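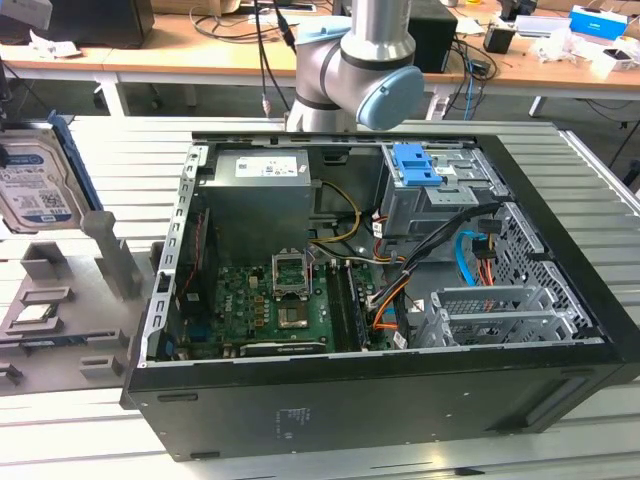

A desktop tower on its side with the cover off, memory in, processor socket open.

About Ceria Computer Workshop

We take old desktop computers apart, and we put them back together again, and we love doing it! Ceria is a small repair and teaching workshop in Cesham. People bring us the towers that have been sitting under a desk or at the back of a closet, and we clean them, test them, swap out what's worn and send them back into the world. In between, we teach anyone who is curious how to do the same thing.

How we got going

Ceria started with one folding table and a stack of office desktops that the Villalobos print shop was about to haul away. There were 30 of them, all the same model, all beige with dust on the inside. We asked if we could have them. Over that spring we got most of them running, and the ones that wouldn't run became spare parts for the ones that would. We still have a coffee can of screws from that first batch, and yes, we still use it.

Word got around after that. A school called, then a library, then a lady with a garage full of towers from her late husband's business (a wonderful afternoon, with pie). We moved into our current space on the ground floor of the old Pato building one March, and we now have good light, real workbenches and enough outlets, which if you do this kind of work you know is a big deal.

What happens on the bench

Most of our time goes to business desktops, and we have a soft spot for them. They were built to be opened. You lay the case down flat, take off the side panel, and everything is right there looking up at you: power supply in one corner, motherboard, memory slots, the drive cages with their plastic latches. On many of them you can get a long way before you ever pick up a screwdriver.

Each machine gets the same going-over. We blow out the dust, check the fan, and look hard at the capacitors for any that have swollen. The processor comes out so that we can wipe off the old thermal paste, and the pins and the socket get a good look under the lamp. Memory is tested one stick at a time. It's slow, and we don't mind slow. Then there are the cables. We're a little bit fanatical about cables! A tower that has been through three owners usually has a nest in it, and there is real pleasure in sorting out which wire goes where, finding the one that goes nowhere at all, and tucking the rest back out of the way of the fan.
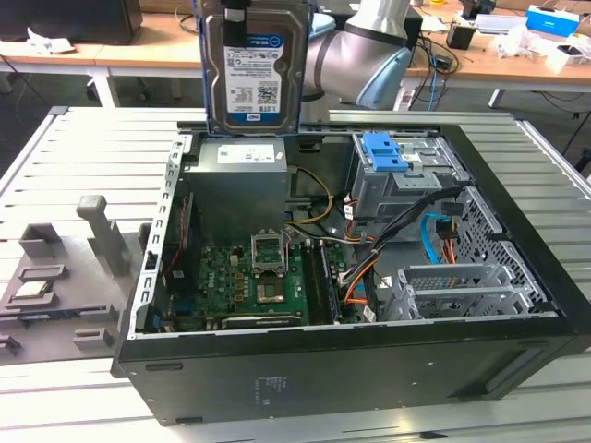 Hard drives get their own routine. Before a drive goes near one of our rebuilt machines it is wiped, all the way, and then given a long surface test overnight. If it throws errors it goes in the recycling bin, even if it's only a few. A one-terabyte drive that passes is still a very useful thing for a family's photos or a student's schoolwork, and we're always happy to have another on the shelf. We save the caddies too. The blue plastic kind flexes a bit so you can pop the drive in and out with your fingers, and they're the first thing to go missing when an office clears out its computers. If you have a box of them somewhere, please bring it over.

We keep a log of every machine that leaves the shop in working order. The last one we wrote down, on 30 April 2018, was number 3147. It was a plain black tower with a new fan and twice the memory it came in with, and it went to a man who is writing a history of the local railroad.

Classes

Our Open Case class is where most people meet us. It runs 3 hours and you don't need to know a thing when you walk in. Every pair of students gets a tower, a tray for screws and a wrist strap. By the break you've taken out the memory, the drives and the expansion cards and learned what each one does, and by the end it's all back in and (fingers crossed) the machine starts up. That first beep gets a cheer every time, from us as well.

There's a longer course for people who want to go on and fix machines for their friends and neighbors. It covers choosing parts that fit, reading the labels on drives and power supplies, setting up an operating system, and tracking down a fault when the machine won't tell you what's wrong. We had 105 people through the two courses last year. Some were in middle school, some were retired, and quite a few have come back just to hang around on bench nights with a project of their own.

Bringing us a computer

We take desktop towers of any age, working or not, and it helps if you leave the drive cages and the brackets in. Loose memory, drives, SATA cables and power cords are welcome too. We can't take tube monitors or printers. If you want your drive back, tell us at the door and we'll pull it while you wait. Otherwise it gets wiped the same day it comes in.

Come by

The bench room is at the back of the Pato building, past the bike racks, green door. You're welcome to just come in and look. Ask about anything that's open on a bench, and wear sleeves you can roll up, there's a fair chance you'll be handed a screwdriver.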